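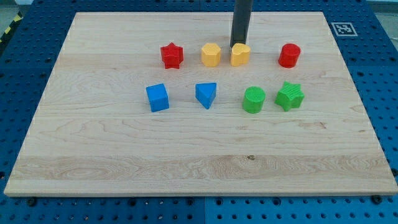
Abb. 1: Helles Holzbrett mit kleinen Formkörpern aus Kunststoff

Projektbericht: Lavendelhydrolat aus dem Schulgarten
Consolacion Tan und Matilde Vieira, Projektkurs Chemie

1. Fragestellung
Wir wollten wissen, ob sich mit einer einfachen Wasserdampfdestillation ein Hydrolat herstellen lässt, das nach mehreren Wochen noch deutlich nach Lavendel riecht. Ätherisches Öl in größerer Menge war nicht das Ziel, dafür reicht der Bestand im Schulgarten nicht aus.

2. Material und Durchführung
Verwendet wurden getrocknete Blüten aus dem Vorjahr, die dunkel in Papiertüten gelagert waren. Pro Durchgang kamen 27 g Blüten in den Kolben. Das Destillat wurde über einen Liebigkühler aufgefangen, bis der Geruch am Auslauf schwächer wurde. Insgesamt haben wir sechs Durchgänge gemacht. Die ersten beiden konnten nicht ausgewertet werden, weil der Schliff undicht war und ein Teil des Dampfes entwich.

Die übrigen Proben wurden in Braunglasflaschen gefüllt und beschriftet. Eine Hälfte stand im Kühlschrank, die andere bei Zimmertemperatur im Schrank des Vorbereitungsraums.

3. Geruchstest
Der Test fand im April statt. Die Testpersonen aus dem Parallelkurs rochen an Papierstreifen und vergaben Noten von 1 (kaum wahrnehmbar) bis 6 (sehr stark). Als Vergleich diente das gekaufte Lavendelwasser »Muvia«.

Die gekühlten Proben wurden durchweg besser bewertet als die ungekühlten. Bei zwei ungekühlten Flaschen wurde ein heuartiger, leicht muffiger Geruch notiert. Muvia erhielt die höchsten Noten, wurde aber mehrfach als »seifig« beschrieben.

4. Fehlerquellen
Die Heizleistung ließ sich an der alten Heizhaube nur in Stufen einstellen. Außerdem wurden nicht alle Flaschen gleich voll abgefüllt, sodass unterschiedlich viel Luft über der Flüssigkeit stand. Eine Keimzahlbestimmung war nicht möglich. Ob die Proben hygienisch einwandfrei waren, können wir deshalb nicht sagen, auf der Haut wurden sie nicht verwendet.

5. Ausblick
Im nächsten Durchlauf sollen frische und getrocknete Blüten verglichen werden. Die Schliffe werden dann vorher gefettet.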